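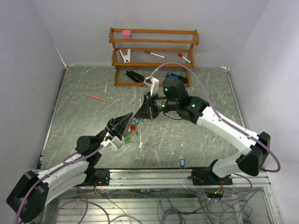

July 2022. The delegation was received at the Trovard automation hall shortly after the morning break, and the day was given over to the two-arm handling station, which had been the principal reason for accepting the invitation. Our own bench in the parts office handles small mixed items by hand, and the question before us was whether any portion of that work could be assigned to a machine. The host staff had selected material of a familiar kind. Keys with red, green and blue tags lay together under the two grippers, and the wooden rack at the back held markers and hand tools, much as a supply shelf would. I noted that both arms were brought to the same small cluster at close quarters, an arrangement our earlier correspondence had not made clear. The hoses and cables take up more room than the floor plan sent to us in June would suggest, and I have asked that the plan be corrected before it is circulated.

The group numbered 15, including the two members from the Lambrakis office, who joined us at the gate. A short safety address was given in the corridor. Visitors were asked to remain behind the yellow line and to hold questions until the operator had stepped back from the controls. This was observed by all, with one exception, and the matter was dealt with courteously.

The operator explained that keys on rings are among the less agreeable objects for a gripper. They slide over one another, they catch, and the rings offer little that is flat to hold. The station keeps a log of every attempt, and the total stood at 1,879 when we arrived. I asked how many of these had been counted as successful and was told that the figures were under review. I have recorded the answer as given.

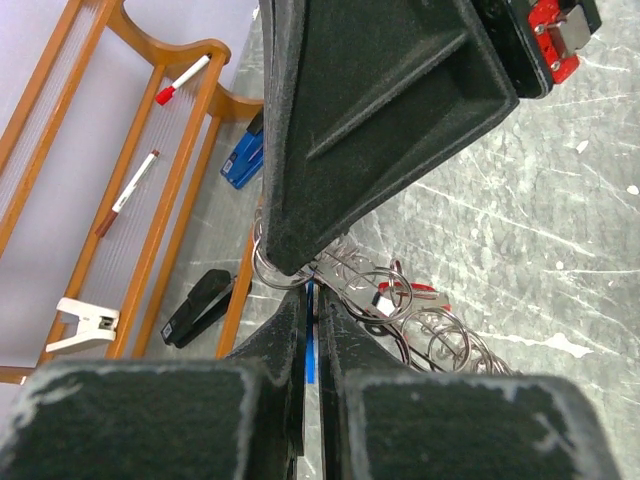 Gripper fingers over the wire rings, with the rack and staplers to the left.

The wear on the fingers drew comment from our maintenance representative. The edges are rubbed to gray in several places and the coating is chipped on the inner sides. The hosts stated that replacement parts are supplied through Sendex and that delivery takes around seven weeks — a longer period than our purchasing rules would comfortably allow. A written quotation was promised.

Lunch was served in the upper meeting room. The discussion turned to the Usby line, which Trovard intends to open to visitors next year, and to the matter of training. Two operators per shift are considered sufficient there. Our own staffing would have to be examined before any such figure could be adopted, and I said so.

In the afternoon the Lambrakis members asked for a comparison between one arm and two on the same material. This could not be arranged at short notice. The request was entered in the visit record and will be repeated by letter.

We left the hall at the hour stated in the program. The visitor badges were returned, less one, to be forwarded by mail. To do tomorrow: draft the report, obtain the revised floor plan, and confirm the travel claims for the Lambrakis party.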